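Skidside robotics list – member post
January, 9.40 pm
From: the suturing group, Rilisthorpe

Evening all,

Replying to the question from Brosetdale, which I have left in below so the thread makes sense.

> We are starting a student suturing project in the spring and want to
> know how you run yours. Do your students go straight on to the arms,
> or do they tie by hand first? And how do you keep the thread under
> control? Ours ends up everywhere. Also, is the Ichikawa worksheet
> still worth using?

By hand first, for two sessions. After that they work in pairs on the two arms, one driving and one calling out where the tail is. We swap over every 10 minutes. Longer than that and the driver stops listening.

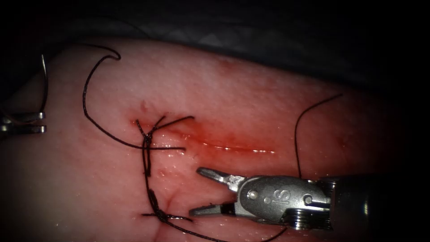

The thread is the hard part for us as well. Most of our trouble comes from starting with too much of it. A long strand feels safer, but it loops over the pad and catches on the knots already tied. We now cut it shorter than the worksheet says and accept that a pair may have to start a new piece halfway along.

On the Ichikawa worksheet – yes, still use it, but change the order. This is how we do it now:

1. Open and close the jaws clear of the pad until both drivers can do it without looking at their hands.

2. Pick up a loose end and pass it from one arm to the other. Keep the jaws low and wide and bring them up to the thread slowly. Grabbing from above tends to pull on the last knot.

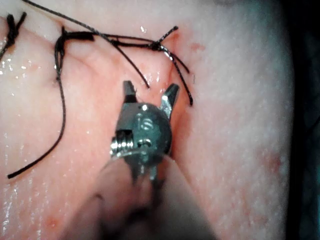
3. Tie one knot at the end of the cut and stop. Check it before going on to the next.

4. Carry on along the cut. If a knot slips, leave it in and tie beside it, then talk about it at the end.

We log every attempt at step 2, good or bad. Last term the students made 1,320 attempts and 1,021 of them were clean passes. The term before it was 749 clean passes from the same number of attempts, and the only thing we had changed was the thread length. I would not read too much into that as the students were different too.

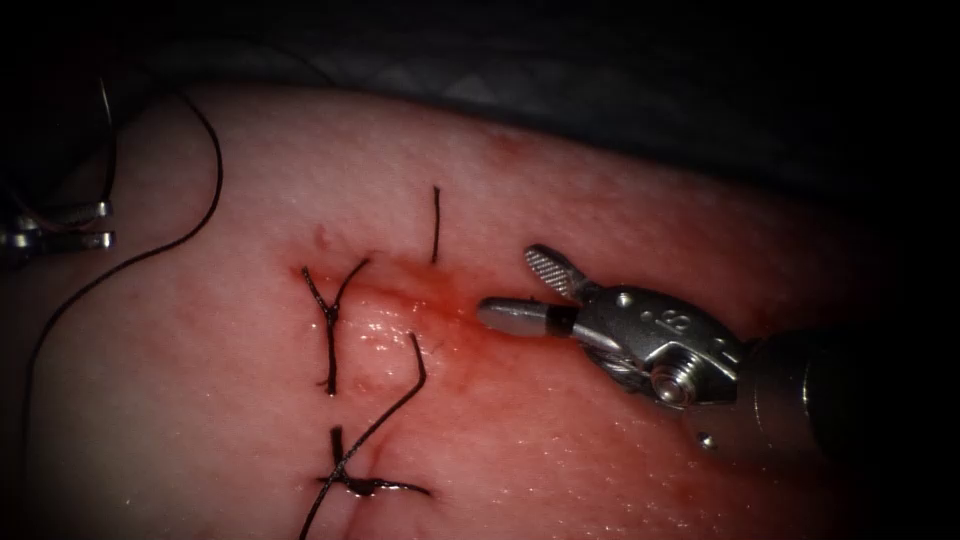 Right-hand jaws open over the cut, with the left arm at the edge of the pad.

For marking, we look at the knots and ignore the time. We did score on time in the first year and everyone rushed. A student who ties two sound knots in a session gets the same mark as one who ties five, and the second lot of students seemed happier with that. 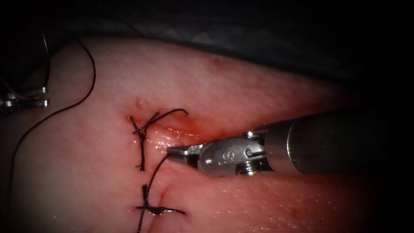 You asked about tails. We ask for short ones on both sides, long enough to get hold of again if the knot needs tightening. The students trim them at the end with ordinary scissors, by hand, with the arms parked.

I can send the log sheet and our version of the step list if that would help. It is two pages and needs tidying up. If anyone at Brosetdale wants to come over to Rilisthorpe and sit in, we start at 4 pm and it is best to be there for the setting up.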